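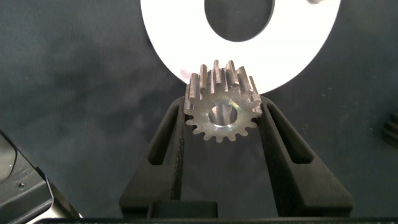
Fig. 1. Spur gear between the fingertips, wrist camera view.

Project report, Group 2: Why our arm kept dropping gears
Written by Serpil Karaca, with Joris Michiels and Bit-na Cho

So our task this semester was gear loading. Pick a steel spur gear off the table, carry it over, put it on a peg, go back for the next one. We had it going by April and we were pretty pleased with ourselves (Joris had already started on the poster!). Then on a Friday afternoon the arm let go of a gear halfway across and it went over the edge of the table and landed next to Bit-na's foot. She was in sneakers. Everybody was fine, but Mhairi Halliday, who runs the lab, shut us down until we could explain it, and that's how this turned into a report about dropping things.

What we thought it was

My first guess was grip force. The fingers are black plastic and they flex, so I figured we were squeezing too gently and I turned the force up. That made it worse. With more force the tips spread a tiny bit and the gear started creeping upward out of the V. You can see in Fig. 1 how high it sits, right up between the tips, and it's tilted too. Joris blamed the pads. We cleaned them, ran the whole thing again, and got the same drops.

What it was

Bit-na went through the logs, all 1,132 picks of them, which took her most of a weekend and a lot of noodles. We had 346 drops or slips in there, way more than any of us had noticed, because our script counted a pick as good once the fingers stopped closing. It never checked again after that. So a gear could slide out during the move and the arm would carry on to the peg and "place" nothing at all. That part was my code. Sorry, team.

The slips mostly came from picks where the fingers grabbed too close to the tips. Our approach height was set before we swapped to the longer Kollár fingers, and we never changed it.

What we changed

We lowered the approach so the gear sits deeper, put the force back where it was, and added a finger position check that runs during the whole move. If the gap changes, the arm stops and waits for a person. We also taped a keep-out line on the floor and put a raised lip on the table edge. Mhairi made us wear closed, hard-toe shoes, so that's in the lab rules now.

After that we ran 200 more picks and had three slips. The check caught all three and nothing hit the floor. I'd still like to know why those three went, and Joris wants to try a grooved pad next.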